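Workshop tips I brought home from the Sunden open day
2022-03-26

So I finally got myself over to Mimstead for the robot demo, 82 miles each way and worth every one (the parking, less so). 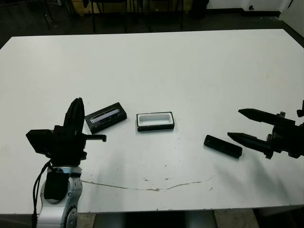

I went for the robots and came home with a page of notes for my own bench, which my garage badly needed!

First one: stop crowding your work surface. The folks running the Olmedo demo put out only the parts for the job in hand, with space between them, and I've been doing the same when I fix lamps. I drop far fewer screws now.

Second, go for a light-colored top if you work with dark parts. I painted mine white last night with a leftover quart of Vindska enamel, two thin coats, sanded with 220... no wait, I used the 180, the 220 was used up. Either is fine. It'll scratch, so keep the can for touch-ups.

Third, leave some slack in your cords. I asked one of the techs about this and got a ten-minute answer (loved it). Anything that bends needs a loose loop, and that goes for your drill press lamp and your sewing machine pedal too. I'd been zip-tying mine tight for years, oops.

Last thing, shallow trays! I bought a stack at the hardware store on the drive back and sorted over 40 little jars of odds and ends into them.

They're doing another open day in October. Bring a sandwich, the snack line was awful.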